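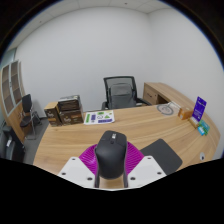
1/26/24

So I have been learning to bake rye bread since June, and I think I'm finally at the point where I can write about it without whining. Mostly.

It started with my friend I-hsuan Shek, who handed me a jar of sourdough starter at the end of a dinner and told me to feed it when I got home. I did not feed it when I got home. I fed it three days later, when it had a layer of gray liquid on top and smelled like nail polish remover, and I was too embarrassed to text her. She told me later that you just pour the liquid off (or stir it in, she stirs it in) and carry on. I could have saved myself a very guilty weekend!

My first loaves were wheat, because every beginner recipe is wheat, and they were fine. Pale, a bit flat, good toasted. But what I wanted was the dark, heavy, sour stuff my grandmother used to buy in a plastic sleeve and slice so thin you could read through it. I spent most of the summer trying to get there by swapping a little rye into the wheat recipe, then a little more, then a lot, and getting more and more annoyed when the dough stopped acting like dough. It stuck to my hands, the counter, the faucet, and once the cat.

What I didn't get is that rye doesn't want to be kneaded. You aren't building up that stretchy bubble-gum thing you get with wheat. You stir it like cement, scrape it into a greased loaf pan with wet hands, smooth the top, and leave it alone. When I finally read that I had to go sit down for a minute, thinking of all the kneading I'd done. My shoulders were in great shape, at least.

The recipe I use now is my own mess of two others. I build the starter the night before with rye flour and warm water, and in the morning it should be puffy with a cracked top. Then in goes 304 grams of rye flour (yes, 304, I overshot 300 one morning and the loaf was so good I've been scared to change it), salt, a spoon of molasses, and enough water that it looks wrong. If it looks right, add more water. I throw in sunflower seeds if I have them, caraway if my husband isn't home, because he says it tastes like a church basement.
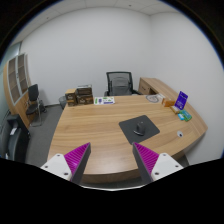
The rise is where I still mess up. Rye goes fast and then it goes over, and there's no real warning. I look for little pinholes on the surface now. A few holes, into the oven. Lots of holes and you're going to get a loaf with a dip down the middle like an old mattress. My kitchen is freezing in January, so I've been putting the pan in the oven with only the light on, and yes, I have preheated the oven with the pan and its plastic cover still in there. Once! It was a nice cover, too.

Then comes the waiting, and I am so bad at the waiting. You're supposed to leave rye wrapped in a towel for a full day before you cut it, or the inside is gummy and sticks to the knife. Tien-fu Tsang, who I used to work with at Sqalli and who has been baking a lot longer than I have, waits two days. I don't know how a person does that. I made it to nineteen hours on the last one by leaving the house.

It was worth it, though. The crumb was tight and a little damp in the good way, the crust softened up overnight, and I had it with butter and radishes for lunch and then again for dinner. My husband ate four slices standing up at the counter, and there was caraway in it, so make of that what you will.

Next I want to try one with cooked whole grains, where you soak cracked rye in hot water overnight and fold it in. I-hsuan says to soak it longer than you think and to salt the soaker so it doesn't start fermenting on you. I've already got the grain in the pantry, in a bag far too big for the shelf, so I guess I'm committed. If any of you have done this in a regular loaf pan and not one of those long ones with a lid, please tell me how long you baked it. I keep finding answers anywhere from one hour to overnight, and I'd like to go to bed at some point.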